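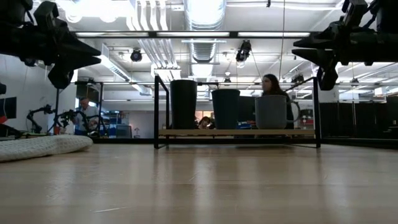

**Precious Maglaya:** I'd skip the rack completely. Cups go in a cupboard, end of story. Anything left out on a table collects dust, and you end up washing it before you use it.

**jastley_111:** Well, I asked for opinions, so fair enough! But we don't have a cupboard anywhere near the table, and I'm sick of mugs wandering all over the place. I like having one little board with black metal at the ends and three cups on it – tall black one, teal one, fat mug with the handle on the right. My only question is where the rack should go. In the middle of the table or pushed to the back?

**Milagros Castillo:** Back. Always back. I had a Horkutum shelf in the middle of my kitchen table for 4 months and moved it every single time I wanted to roll out dough.

**horkutum902:** Disagree, middle is friendlier. People can reach it from both sides. Also put the mug in the center so it looks balanced, tall ones on the outside.

**jastley_111:** Hmm, I tried the mug in the center and the handle bumped the cup next to it. It stays on the end. I'm leaning toward the back for the rack, too, so there's room up front to spread a towel out and fold it.
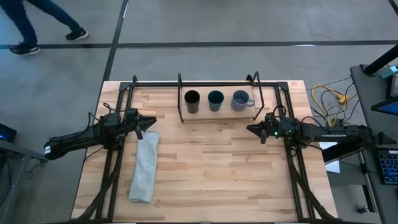

I do want to keep the towel on the same table, though, because I grab it right after I rinse the cups (the sink is down the hall, don't ask). Would you fold it in thirds or just in half?

**Precious Maglaya:** Half and half again. Thirds never stay put. And I still say cupboard.

**Milagros Castillo:** Thirds are fine if the towel is thick! Mine is from Macaraeg and it's been through some 1,000 washes by now and still folds flat. Half and half makes a fat lump.

**horkutum902:** Roll it. Takes up way less room.

**Precious Maglaya:** Rolled towels stay damp inside, please don't.

**jastley_111:** OK, back of the table, mug on the right, towel in thirds for now. Does anybody put felt under the metal feet? I don't want scratches on the wood.

**Milagros Castillo:** Yes, the thin stick-on kind. Trim them small or they pick up crumbs.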